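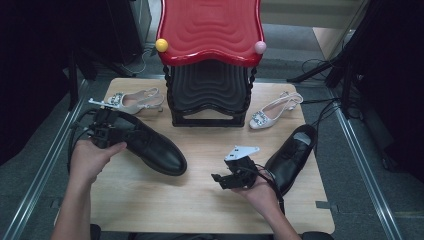 SPEAKER NOTES – Open day at Flenitz, session 2

Opening (stay on the first slide for a while)

Good morning, everybody. Thanks for coming in on a Sunday. I'm Krishnamoorthy Panicker, and I'm going to talk for a bit and then let you get your hands on things, so if you came for the hands-on part, hang in there.

Leave the shoe table up while people find seats. Let them look. Somebody in the first session asked whether we were running a shoe store, and I'd love to get that question again!

Ask: who has tidied a hallway this week? Wait for hands. Who enjoyed it? Fewer hands. OK, that's the talk.

What is on the table

Two pairs of shoes, split up. The white slingbacks with the sparkly buckles are on either side of the chairs, and the black leather shoes are down at the front, near the grippers. One of them, a big lace-up, is on its side, and that is my favorite thing on the whole table. A person doesn't even think about a shoe on its side. You roll it over while you're reaching for it. For a robot that's a real piece of work – where do you grab it, which way does it turn, what do you do when the laces get in the way?

Then point out the sandals. Thin straps, pointed toe, low heel. You can pick one up by the strap, but then the shoe swings. You can pick it up by the toe, but watch that buckle. I must have done this a hundred times and I still change my mind halfway there.

(If someone asks about the chairs: stacked chairs are on the task list too. Red one on top, black below. Unstacking is the hard direction. Say more only if asked, I can go on about chairs forever.)

The hands and the grippers

The hands belong to a person. We work with a gripper in each hand, and we do the job the way we want the robot to do it later. The robot's fingers are close to what you are holding, so whatever you manage with the gripper, the robot has a fair chance at. If you cheat and use your thumb, the robot learns nothing, because it has no thumb.

Pass the spare gripper around now, left side of the room first. Remind people to mind the cable. Give it a good minute and don't talk over it. People giggle the first time they squeeze one, and it's a great sound.

Questions that came up in session 1, so have answers ready:

Is it heavy? Not at first. After twenty minutes, yes. We swap people often.

Why not just program it? You can, if the shoe is always the same shoe in the same spot. Toltlow, our older setup, worked like that and it was very good at one shoe.

Does the robot see what I see? Close to it. We record from up at head height, looking down at the table and the hands.

Numbers slide

Keep this short, people glaze over.

We have 226 recordings of the shoe task so far. The goal is 1000 by the end of August. I think we'll make it if the weather stays bad.

A single run takes about 80 seconds when it goes well. When it doesn't, we keep the recording anyway, and that surprises people. A fumble with a good recovery is worth a lot to us. Tell the story of the lace that got caught and how long I stood there picking at it with two metal fingers before it let go. (Do the gesture. It got a laugh last time.)

What the robot does with all this

Go to the Bangera clip. Bangera is the robot you'll see in the next room. Play the clip once without talking, then again and stop at the moment where it hesitates over the second shoe.

Say: I love this bit. It goes in, backs off, comes in from the other side. We did not write a line of code saying "back off and try the other side." It picked that up from people doing it. I have watched this clip far too many times and I still lean forward in my chair.

Be fair here, too. It gets pairs wrong. It likes to line up shoes with the heels pointing at you when the toes should be. Shiny leather gives it trouble under some of our lights. Say all that out loud, the engineers in the audience will be wondering anyway, and the kids like hearing that the robot messes up.

Trirbridge is the next step and I only have one slide on it. It's the same kind of work with more household things mixed in – shoes, coats, bags, all in one heap. No demo yet. Don't promise one!

Before we go next door

Housekeeping, read these slowly:

Stay behind the yellow tape while Bangera is moving.
Cables on the floor, so please look down and pick up your feet.
Small children hold somebody's hand.
Bags go under your seat or on the hooks by the door.

How the hands-on part works: you stand at the table, you get a gripper for each hand, and you try to put the pairs back together, toes facing out. Take your time. We don't keep score, though my nephew did in session 1 and he has asked me to tell you that he won.

Try the sandals first if you want a challenge. Try the black ones first if you want to feel good about yourself.

If we're running late, skip the Trirbridge slide and take questions while people line up. Lunch is at noon and the room has to be set again for session 3 by one o'clock, shoes split up and one of the black ones tipped over on its side.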